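How do you choose a robot's hand?

By Zawadi Makokha

Your hand can pick up a grape, turn a key and carry a heavy bag. A robot's hand usually can't do all of that. The people who build robots have to try several hands and see which one suits the work.

A robot's hand is called a gripper. The simplest kind has two fingers that move together and apart, like a pair of kitchen tongs. Other grippers have three fingers, or a rubber cup that holds on by suction.

At the Laizer workshop, Mamta Shakya and Wycliffe Mfinanga test grippers on ordinary kitchen things. They have been comparing two this year. The Prondeck has two stiff fingers with narrow tips. The Clendix has two soft fingers that bend around whatever they squeeze.
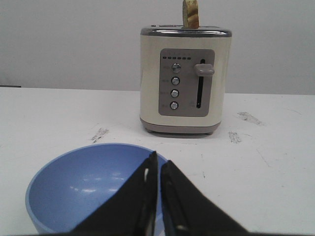
Toast is a hard test for any gripper. It is light, and it crumbles if you press too much. It also has to be lifted straight up, or it catches on the sides of the slot. When a slice stands up out of the toaster like this one, there is plenty of bread to hold, but the fingers must still come down on either side of it without knocking the toaster. Pointed black fingers like these can fit into small spaces. Soft fingers are wider, so they need more room, but they squash the bread less.

To make the test fair, each gripper gets the same number of turns. Mamta gave them 100 tries each, which makes 200 altogether. She changes only the gripper. The arm, the table and the kind of bread stay the same. If she changed the bread as well, she wouldn't know which change had made the difference.

Then there is the question of seeing. A camera near the gripper moves wherever the gripper moves, so it gets a close view of the thing to be picked up. A camera fixed to the wall sees the whole table, but the arm can get in its way. Many robots use both.

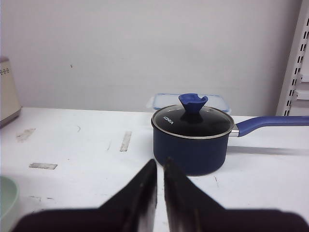

Wycliffe also compares controllers. A controller is the part that tells the motors when to move and how far. One controller may be quick but jerky. Another may be slow and smooth – better for a bowl of soup, though you might get tired of waiting for it.

Words to know

Gripper: the part of a robot that holds things.
Controller: the part that tells the motors what to do.
Suction: a pull made by taking air away.

Try it yourself

Pick up a slice of bread with kitchen tongs, then with two wooden spoons. Have ten tries with each and write down how many slices stay whole.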